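Tinting limewash with earth pigments

Bestier Workshop Notes, sheet 6
Compiled by Marisol Park

This sheet covers the tinting of a small batch of limewash for interior plaster. It assumes the wall has already been stripped of modern paint and that loose material has been brushed off. Limewash will not bond to vinyl emulsion or to gypsum sealed with PVA.

What you need

Mature lime putty, 300 g
Clean water
Lime-fast earth pigment in powder form (ochre, sienna, umber or red oxide)
Two buckets with lids
A paddle mixer or stiff whisk
A fine sieve
A small glass jar with a screw top
White paper for trials
Goggles and alkali-resistant gloves

Lime putty is caustic. Wear the goggles from the moment the tub is opened. Rinse splashes on skin with plenty of water. If lime gets in the eye, rinse at once with running water and get medical help.

Preparing the base

1. Put the putty in the first bucket and break it up with the whisk. Add a cupful of water and work it to a smooth paste before adding any more. Lumps that survive this stage are hard to remove later.

2. Thin the paste gradually until it has the consistency of whole milk. Pass it through the sieve into the second bucket and discard what is left in the mesh.

3. Cover and leave for an hour. The lime settles quickly, so stir again before each use.

Wetting the pigment

4. Weigh the pigment. For a mid-strength tint, start at five per cent of the weight of the putty, which for this batch is 15 g. Do not exceed ten per cent. Above that the binder is overloaded and the surface will dust when rubbed.

5. Tip the pigment into the jar, cover with hot water, close the lid and shake. Leave overnight. Dry pigment added straight to the bucket leaves streaks that open up under the brush.

6. Stir half of the soaked pigment into the base and mix for five minutes. Add the rest in small amounts, testing between additions.

7. Brush a little of the mix onto white paper and label it with the pigment weight. Let it dry fully before judging it. Limewash dries several shades paler than it looks in the bucket. Oranges and reds shift the most, and a mix that seems far too strong when wet is often correct. Keep all the trial papers for the batch together.
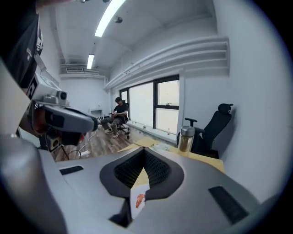 Applying the wash

8. Dampen the wall with a fine spray until it is evenly dark but has no standing water.

9. Brush on a thin coat, working in all directions. The first coat looks transparent. Do not go back over it.

10. Leave for 24 hours, dampen again and apply the next coat. Most plaster needs four. Stir the bucket every few minutes.

Store any leftover wash under a tight lid, away from frost.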